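How to Prepare Household Goods for Storage or Collection

Residents of Kokdale who are moving out, or who need to clear a room for repairs, may place household goods in short-term storage at the Hotesow building. Items must be packed before the collection crew arrives. The steps below apply to all bookings made after Oct 4, 2018.

Step 1. Sort before you pack. Put aside anything you will need during the next five days, including medicine, keys and identity papers. These items are not accepted for storage.

Step 2. Choose the right box. Use strong cardboard boxes with flaps that close flat. Place heavy items such as books at the bottom and fill any gaps with towels or paper.

Step 3. Bag soft goods. Clothing and bed linen may be packed in plastic bags, provided that each bag is tied and labeled.
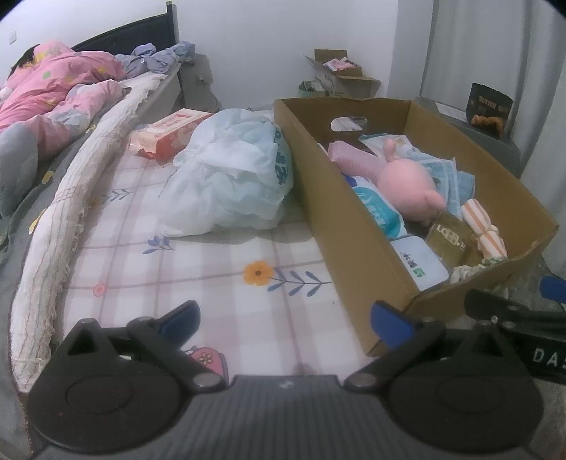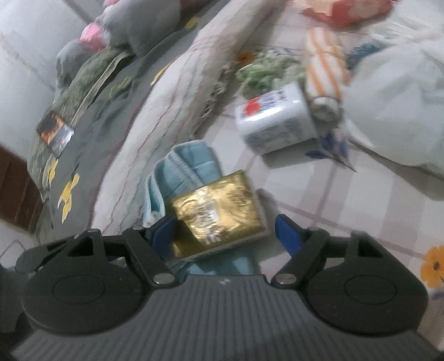 Kokdale Housing Services - Moves and Storage Department

Step 4. Prepare the mattress. Strip all bedding and let the mattress air for several hours. A mattress cover is required for storage and may be bought at the Hotesow front desk.

Step 5. Label every item. Write your name, your unit number and the room on two sides of each box. Use a permanent marker. Do not write on the tape, as it may peel away.

Step 6. Complete the Storer form. List each box and bag on a separate line and keep the pink copy. Goods will be released only to the person who signed the form.

Each household may store up to 400 pounds of goods at no charge. Loads between 400 and 450 pounds require written approval - please apply before your collection date. Heavier loads cannot be accepted.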